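Clultalow - Farbnamen im deutschsprachigen Materialhandel

Datenkarte, Fassung für Weiternutzer

Kurzfassung

Clultalow sammelt Farb- und Musterbezeichnungen aus Katalogen für Fliesen, Naturstein, Arbeitsplatten und Wandfarben. Der Bestand umfasst 3000 Einträge. Jeder besteht aus dem Namen laut Katalog, einer Warengruppe, einem Grundfarbwort und, soweit vorhanden, dem Beschreibungssatz des Anbieters.

Wer hofft, aus einem Farbnamen auf eine Farbe schließen zu können, sollte vor dem Herunterladen den Abschnitt über Mehrdeutigkeit lesen. Ich halte das für weitgehend aussichtslos und habe den Datensatz auch angelegt, um das einmal belegen zu können.

Herkunft

Den Grundstock bilden 2000 Einträge aus gedruckten Katalogen, die ich von Hand abgetippt habe. Der Rest kam im August aus einer Tabelle des Projekts Provetti dazu. Deren Pflege ist, vorsichtig gesagt, uneinheitlich: Mal steht »Greige« als Grundfarbe, mal als Eigenname, mal beides in derselben Zeile. Ich habe das vereinheitlicht, wo es eindeutig war. Wo es nicht eindeutig war, steht im Feld grundfarbe der Wert unklar.

Felder

id - laufende Nummer, Lücken sind Absicht
name - Schreibweise wie im Katalog, einschließlich Tippfehlern
warengruppe - fliese, stein, platte, farbe
grundfarbe - eines von zwölf Grundwörtern oder unklar
muster - uni, geadert, gesprenkelt, gefleckt, unklar
satz - Originalsatz des Anbieters, kann leer sein
quelle - katalog oder provetti

Mehrdeutigkeit

Für 300 Einträge liegt eine zweite, unabhängig vergebene Grundfarbe vor. Bei 96 davon weichen die beiden Angaben voneinander ab. Das ist nahezu ein Drittel, und zwar bei Leuten, die täglich mit solchen Katalogen arbeiten. Am schlechtesten schneiden erwartungsgemäß die Töne zwischen Braun und Grau ab. »Sandnebel« ist bei einem Anbieter eine Wandfarbe und beim nächsten eine Steinplatte, und gemeinsam haben die beiden vermutlich nur die Werbeagentur.

Dass sich solche Unterschiede mit einer größeren Stichprobe herausmitteln, wird gern behauptet. Ich glaube es nicht. Wer zwei verschiedene Dinge mit demselben Wort bezeichnet, wird durch Wiederholung nicht genauer.

Muster

Das Feld muster ist zuverlässiger als grundfarbe, aber auch kein Grund zur Freude. Geaderter Stein wird meist als solcher erkannt. Schwierig wird es, wenn Schatten auf der Fläche liegen und der Katalogtext dazu von einem »lebendigen Wechselspiel« schwärmt.

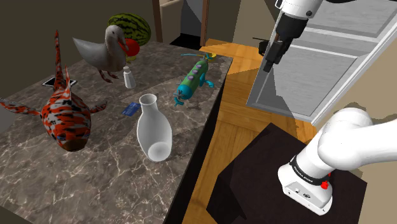

Die Werte gefleckt und gesprenkelt habe ich nach langem Zögern getrennt gelassen. Gefleckt heißt: größere Flächen in deutlich verschiedenen Farben. Gesprenkelt heißt: viele kleine Punkte. In der Provetti-Tabelle war beides vermischt, die Zuordnung dort ist also nachträglich und stammt allein von mir.

Skripte

dijkstra_pfad.py sucht zwischen zwei Farbnamen die kürzeste Kette gemeinsamer Wörter. Nett für Vorträge, sonst ohne erkennbaren Nutzen. clemico.py prüft die Spalten auf unzulässige Werte und sollte vor jedem eigenen Beitrag einmal durchlaufen.

Nicht geeignet für

Farbmessung, Produktberatung, Preisvergleiche. Auch für Aussagen über »Trends« taugt der Bestand nicht, er wurde nach Verfügbarkeit der Kataloge zusammengestellt.

Beiträge

Korrekturen bitte als einzelne Zeilen mit Quellenangabe einreichen. Vorschläge ohne Quelle werden nicht übernommen, auch wenn sie plausibel klingen - gerade dann nicht.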